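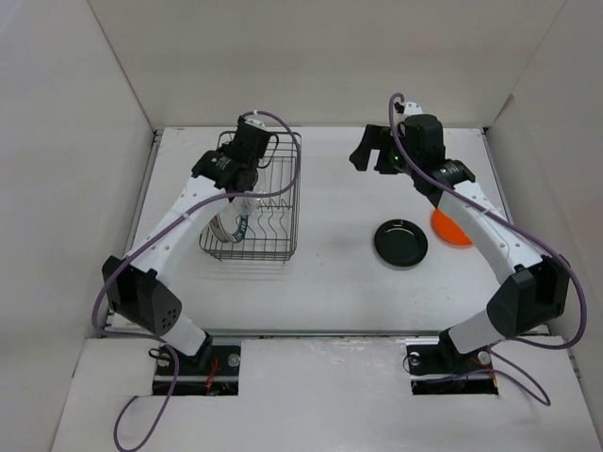
Unit 4 of the Household Practice course covers the handling of tableware after washing. Students are expected to have read the chapter on washing order before the session. All exercises use an open rack of thin metal wire, placed on a clear counter with the round plates laid beside it — within reach, so that no plate is carried across the room. The assessed portion carries 48 points.

4.1 Loading the rack
Hold each plate by its edge and lower it between the dividers until it stands on its rim. Keep fingers off printed decoration. A plate with a colored band and a central emblem should be placed with the same care as a plain one; overglaze prints scratch easily.
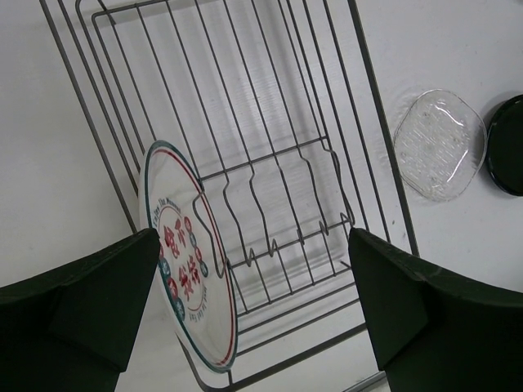
4.2 Mixed sets
Few households own a single matching service. Before loading, lay the plates face up and sort them by material and diameter. Clear plates are easily overlooked on a pale counter and should be located first. Dark plates show water marks more readily than white ones.

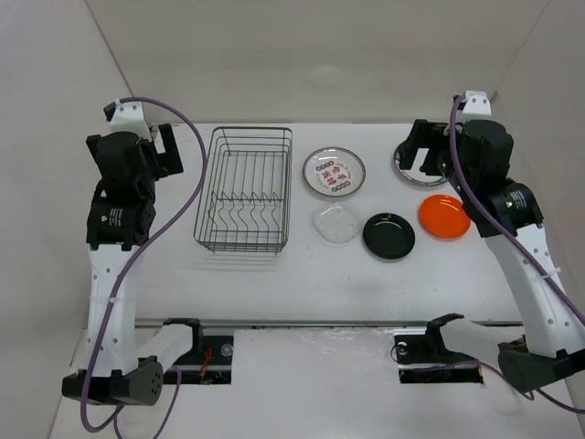

Once sorted, load the largest plates at one end and work toward the other. Students who complete the Hiser option may substitute a second rack for Exercise 2.

Reading: Course Reader, pp. 266–278.
Revised May 2020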